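I got to boss a robot arm around for an afternoon, and I'm still grinning

If you've walked past the old Stadesach building since June, you may have noticed the lights on upstairs well after dinnertime. That's Skostus, the little outfit that moved in at the start of spring, and they've been teaching robot arms to do household stuff. I finally got myself invited up last month (thank you, Ruxandra Sandu, for answering my third email) and they let me have a go at the controls.

First, the news part. Skostus has just wrapped up its first full round of what they call demos, and the tally on the whiteboard by the door was **961**. Each one is a person steering the arm through a single chore from start to finish, while the computer saves every joint angle and everything the wrist camera sees. The goal for the end of the year is 4,000. Grekar, the parts supplier over by the rail yard, is paying for the second arm, and Barbu is lending them the floor above for another six months.

There are two ways to show the arm what you want. You can grab it and drag it along, which feels a lot like teaching someone to dance when they've gone completely limp. Or you sit a few feet away with a handheld controller and the arm copies your hand. Muammer Kurtuluş started me on the dragging. It's heavier than I thought! You have to lean into it a little, and if you jerk it, the jerk gets saved along with everything else, so then you toss that run and start over.

I tossed a lot of runs.

The controller was more my speed. You squeeze a trigger to close the fingers, and there's a tiny lag that makes you want to squeeze harder (don't, it does nothing). What really messed with me was working off the wrist view on the monitor. Your sense of how far away things are just goes out the window. I was sure I was right over my target and I was a good three inches short. Lăcrămioara Bratu, who has done 358 of those demos herself, told me to stop staring at the thing I wanted and watch the gap between the fingers instead. That helped a ton – I went from hopeless to merely slow.

She also told me the slow ones are fine. What they can't use are the ones where you dither, where the arm goes left, comes back, thinks about it, goes left again. A model trained on dithering will dither. I asked if they had a name for that and Muammer said yes, but I couldn't print it.
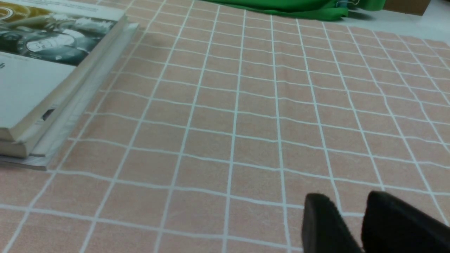 *Two looks from the wrist camera: the book stack, and the round power strip with its lid up.*

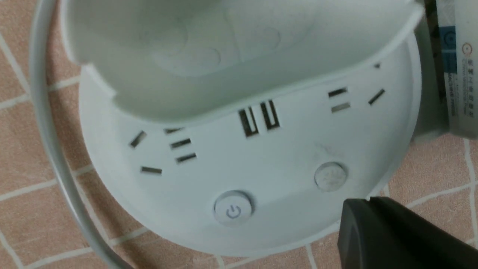
The other thing they do, and I hadn't thought of this at all, is keep changing the setup between runs. Stuff gets turned, swapped, shoved over a few inches. If everything sits in the same spot every time, the arm just memorizes the spot. Nelu Chiriac runs the training side, and he said their first attempt back in the winter did exactly that. It looked brilliant all morning, then somebody bumped the table and it spent the rest of the day grabbing air.

So how good is it now, on its own? Mixed, from what I saw. Nelu let it run by itself on a simple pick-up and it got there on the second try, moving in that careful way that looked weirdly like Lăcrămioara's driving. He thinks it's a matter of more demos. Muammer thinks it's a matter of better demos. They've clearly had this argument before and I was happy to eat my sandwich and listen.

Not everybody in the building is sold. Reginald Strickland, who has the print shop on the ground floor, told me he'd be more impressed when it can carry a box of paper up the stairs. Fair enough, Reginald. For now the arm is bolted down, so the stairs are safe.

If you want to try it yourself, Skostus is looking for people to come in and drive. You don't need any background. Ruxandra says the sign-up sheet has 136 names on it already, so expect to wait a few weeks, and they ask for two hours per visit with a break in the middle. Take the break! My forearm was toast by the end of the first hour, and I'd been gripping that controller like it owed me money.

Side door, up two flights, ring the bell on the left. The one on the right is the dentist.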